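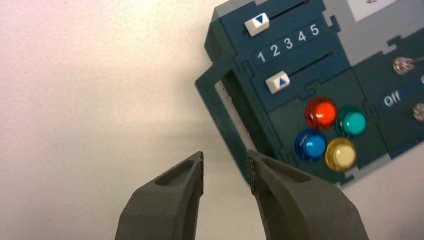 Durcombe Practice Board, long model

Sold by Plistine. Page updated July 23, 2023.

Buttons to push and sliders to slide, all on one long, low box that does no useful work whatsoever. You will want to show it to visitors anyway.

The top is divided into dark teal and gray panels. The left end has the four round push buttons, in red, teal, blue and yellow, set in a diamond. Behind them are the sliders, with white numbers printed alongside so you can argue about whether that was a four or a five.

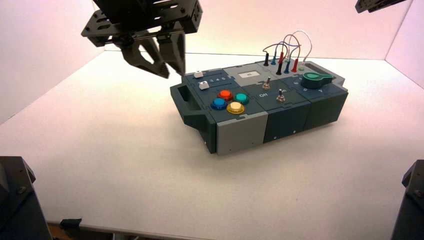
The carrying handle is a plain loop on the end of the box. It takes a whole adult hand, including the thumb, which the previous Durcombe handle did not. Panel sections join with jigsaw-style tabs. Please resist the urge to take them apart on the first day.

Weight: 1040 grams
Warranty: 90 days, parts only
Returns: 45 days, in the Grutent carton it came in

Replacement slider caps are sold singly, as they go missing singly. The Kalinowski shoulder bag fits this model and the short one, though the short one rattles.

Our May batch sold out. The next run is roughly 800 boards, and orders ship in the order we get them. Asking nicely has no effect on this but is always pleasant to read.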